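Session notes, 17 Dec 2023 - shared workshop build, the arm we're calling Tam

Okay, so before you touch the gripper code, read this through once. I wrote it the way I'd say it out loud, so forgive the rambling!

We're still on the Clasell controller and still picking up brushes. I like brushes for this. They're thin, they lean wherever they want, and two of them in one holder never stand quite the same way twice. Start with the fingers wide open, come in low over the table, and stop well short of the holder. Then close in small steps. My servo values run from 206 (closed) to 998 (open), but yours will differ, so find your own end stops first and write them on the worksheet.

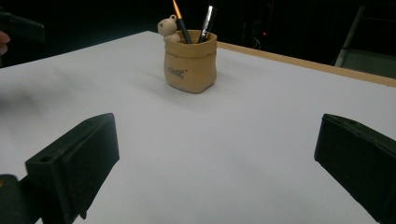 A note from Tiretti on the workshop board says the approach speed matters more than the grip force, and that dropping it to 5 percent for the last stretch fixed most of the knocked-over holders.

I tried that and I agree, mostly. It's slow - painfully slow if you're doing around 100 runs in an evening - but you spend less time standing things back up.

For next time: log every miss with the finger opening you used, and bring your Hustside cable if you have one. The spare went missing in August.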